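Minutes – data collection meeting, Starero cell
November 6, 2018
Present: Helmut Görtz (chair), Wubit Negash, Arne Thiele, Halima Chege (minutes)
Apologies: Tarmo Kalniņš

1. Screwdriver and remote control tasks

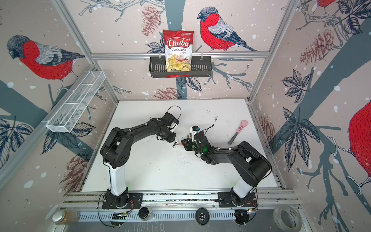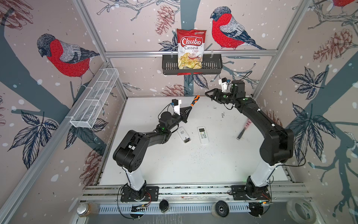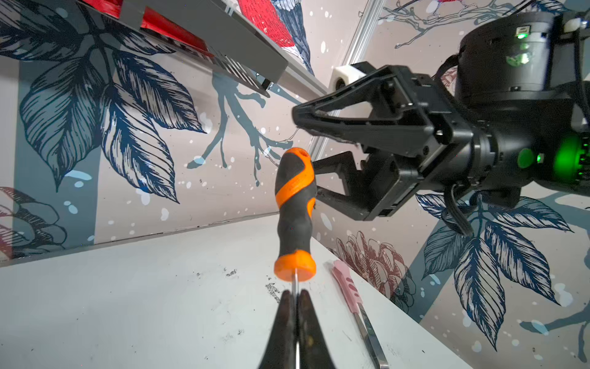
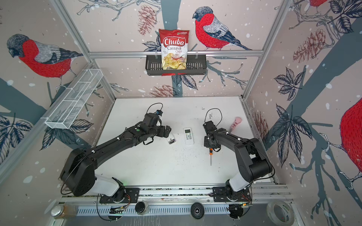
Fig. 1 – Two-arm cell, bench and wrist views. The third is the wrist view.

WN reported 111 episodes accepted against a target of 800. AT asked that handovers be labelled separately from single-arm picks – agreed.

2. Table surface
Marks on the white top to be left as they are until the current set closes.

3. Actions
WN: split the label list.
AT: check wrist camera timing on both arms.
TK: send 2 trial sets to Rilum.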